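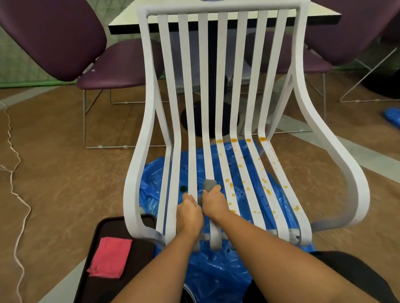 Talks and Slides > Robot Learning

Cleaning as a lesson: how we gather examples at Dukley
2021-01-11, by Etelka Szilágyi

Slide 1. Say good morning, thank Revathi Thampi for the invitation. Say that I will speak slowly and that questions are welcome at any moment.

Slide 2. The task. A person wipes a dirty chair with a cloth, and we record it from the head. One hand holds a slat, the other rubs. For us it is a boring job. For the learning system it is difficult, as the slats bend and the cloth changes its shape all the time.

Slide 3. What we ask from the people. Work at your normal speed. Look at the place you are cleaning - the camera follows your head. Do not stop to think about the robot.

Slide 4. Numbers. Each session is 12 minutes at most. We have 77 sessions from Tudholm and 60 from Vorness. (Pause. Somebody will ask why Vorness has fewer. They started in June.)

Slide 5. The dirt. In the first weeks we made the whole chair dirty, and the system learned to wipe everywhere. Now we often leave one side clean. It should look first and then decide.

Slide 6. Problems. The hands hide the spot exactly when it is being cleaned. I have no good answer yet. Saraç tried a second camera at the side, but over 2 hours of that material could not be matched in time.

Slide 7. Labels. We mark when the cloth touches and when it leaves. We do not mark "clean", the labellers could not agree on this word.

Leave five minutes. If there is no time, skip slide 6.

Related talks
Folding towels with two arms
Who labels the labels?
Recording in small rooms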